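Questions about flood cover, asked in Rukalden

The office of Bulleck is on the main street of Rukalden, in a building from 1878. The firm itself is younger and opened its first counter in 1935. I went there on a morning in March to speak with one of its brokers, who has arranged household insurance in the valley for many years and asked me to leave her name out of it. "People should read about the cover and forget about me," she said.

I began with the question my neighbours ask most often: is a flood included in an ordinary home policy? "Sometimes yes, sometimes no, and that is the trouble," she answered. "A burst pipe is nearly always inside. Water which comes over the doorstep from the river is another matter. Many customers see the word 'water' on the first page and they stop reading."

She advises to look for the definitions, which usually stand near the end of the booklet. There the insurer says what it understands by a flood, by a storm and by an escape of water. If rain comes through a damaged roof, it may be handled as a storm claim, with a different excess.

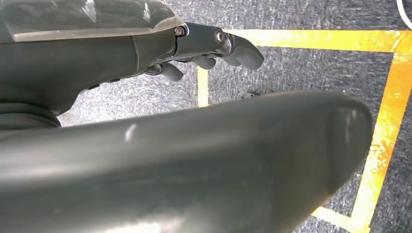 The excess is the part of each claim that the customer pays himself. For one house near the Nitstead bridge, she told me, the offer came back with a flood excess of 900 pounds, while for fire it was much lower. The owner accepted it. "For him it was the right choice, he had savings. For a young family I would look for a smaller excess, even if the premium goes up."

I wanted to know how insurers decide which street is dangerous. She explained that they use maps, old claims and the height of the ground floor. Two houses on the same road can receive very different prices. "The map does not see that you have three steps up to the door," she said. "So tell us about the steps. Send a photograph and a survey if you have one."

She spoke for some time about Crenshaw, the low quarter behind the mill, where several owners were refused by their first insurer. In such a case she writes to others and includes a list of the work done on the house – door barriers, raised sockets, a valve on the drain. It does not always help with the price, but it can help to get an answer.

And the contents of the house? Here she became a little stricter. Garden tools, carpets and things kept in a cellar are often limited to a small sum, and a freezer full of food may have its own line. She asks every customer to walk through the rooms once a year with a notebook and to keep the list somewhere outside the house. 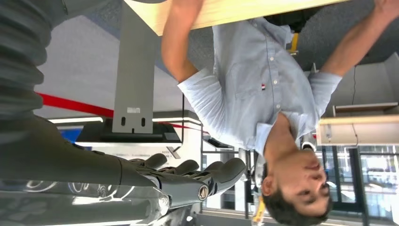 When the water has already come

The first telephone call should go to the insurer, she said, before anything is thrown away. Most have a claims line which is open 365 days a year. Take pictures of every room, mark the height of the water on the wall and keep the receipts, also for small things such as buckets and gloves.

"Do not order a new kitchen the next morning," she added. "The walls must dry first, and this can take months." A good policy pays for another place to live during this time, but only up to a limit, and she recommends to ask for that limit in writing before signing.

My last question was about changing the insurer. She does not advise against it, but the old policy should stay in force until the new one is confirmed – and past floods must be declared, even those from which no claim was made, if the form asks for them. Then her telephone rang, and it was a customer from Nitstead who wanted to know if his shed was covered.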